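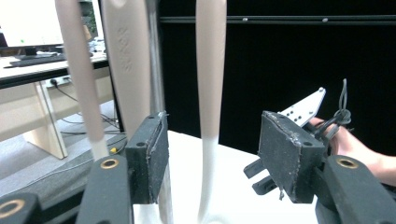
3.2 Materials and sample preparation

Figure 3. Tapering legs of what appears to be a molded stand or sculptural object, pale beige.

The furniture survey covered 1646 molded household items collected through the municipal reuse centers at Sudthorpe and Lollow. Items were accepted if they were made in one piece or in a small number of molded parts, and if no part had been repainted. Upholstered goods were left out. Each item was given a running number on arrival and stored indoors until July, when the color readings began.

Color was read with a Hirvonen bench colorimeter, set to the 10-degree observer and checked against a white tile at the start of each session. Three readings were taken per item and the mean was used. Where an item had legs, the readings were placed on the upper third, as floor contact tends to scuff the lower part and shift the lightness value. Tapering legs (Figure 3) gave some trouble – the curved surface did not always fill the aperture, and stray light raised the apparent lightness. For these items the smaller aperture was used and the readings were corrected with the curve given in Section 3.4.

Pale finishes were treated as a separate group. Beige, cream and off-white are hard to tell apart by eye once a surface has aged, and the labels used by the reuse centers did not agree with each other. We therefore dropped the center labels and sorted the pale items by measured hue angle alone. This moved 146 items from one class to another, most of them from white to beige.

Yellowing was then tested on a subset of 12 items by exposure in a Bollitz light cabinet. The cabinet was run without added moisture, and items were turned at fixed intervals so that all sides received the same dose. Parts too large for the cabinet were cut, and the cut faces were masked with foil tape. Readings before and after exposure were taken at the same marked points. Items that warped during exposure were kept in the color analysis but removed from the shape comparison in Section 4.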